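Notebook, 13 February 2022

Quiet Sunday, so I finally got the strike-report archive into some kind of order. We're at 724 entries for the Magagula district now, and 60 of those still have no second source (I thought it'd be worse!). I went through the September batch first, the one where two wire stories gave different casualty counts for the same market shelling. Left both numbers in, with the time each story went out. Please don't average them, whoever opens this next.

The Taltura mirror has 2,562 clips and posts, and a lot of them are the same video re-uploaded with a new caption. I hashed the first 200 by hand-checking the matches and the script only missed the ones with a logo slapped on top – pretty happy with that. 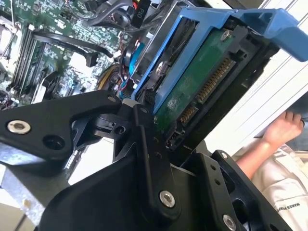
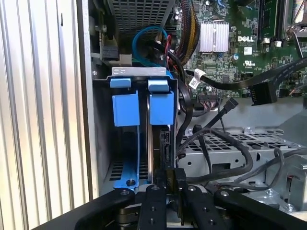
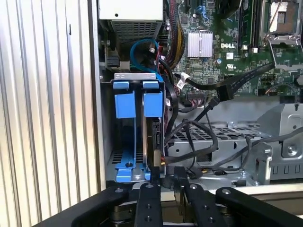

Drive in its blue caddy (first photo), then the open desktop case.

Back to the reports. Kaden's map puts the hospital on the wrong side of the river, and the Storkura bulletin copied it, so anything citing either one gets a yellow flag for now. I also split "claimed by" and "blamed on" into separate columns, which should have been done ages ago. Old rows still have both crammed in one cell.

Still to do: timestamps on the evening clips (local or UTC??), and ask about the missing page in the ceasefire PDF.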